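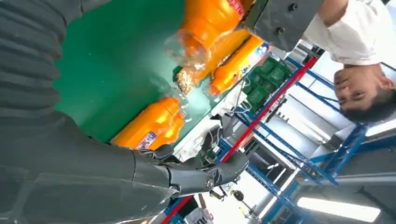 Saturday, August. Dye bench, Susturby

Carried on with the madder bath from last time. The wool is the Abera fleece, spun to a medium two-ply and scoured on Thursday's method (soda crystals, no soap). Mordanted overnight in alum and left in the bucket with the lid on. It had taken on a faint grey cast by morning. I think this is the tap water here, as the skeins done at Nerkero with the same alum never do it. Used rainwater for the dye bath to be on the safe side.

Total fibre for this batch 667 g, weighed dry. Madder at half the weight of fibre, chopped root, soaked from the night before. Poured off the first soak and kept it in a jar for silk samples. It was quite yellow.

Brought the pot up slowly and held it below 60. Went over once, at lunchtime, when I was on the phone. Pulled it off the ring straight away but expect some brown in that lot. Marked those skeins with a double knot.

20 minutes between turns, lifting with the long sticks. The skeins tied with cotton in figure of eight behaved well. The ones tied with wool scraps have felted a bit at the ties and there are pale bands under them. Use cotton for all of them next time, and tie looser.

Results so far, wet:
First skeins: strong brick red, slightly patchy at one end.
Double knot skeins: duller, closer to rust.
Exhaust bath: soft coral. I like this better than the main bath.

Split the exhaust skeins into 3 and put one through a weak iron dip, one through washing soda, and left one alone. The soda one went pinker at once. Iron one is a flat plum brown. Too much iron, halve it.

Fastness strips are in the window, card over the lower half. Leave them until the end of the month please.

The Pretumia order wants the red to match their old shade card. Held a skein against it by the door and ours is still too orange. Chalk in the bath might shift it. Will try a small pot before risking the rest of the yarn.

Meter reading at close 1,172. Both rings off, rinse buckets emptied on the gravel. We are low on alum and pH strips.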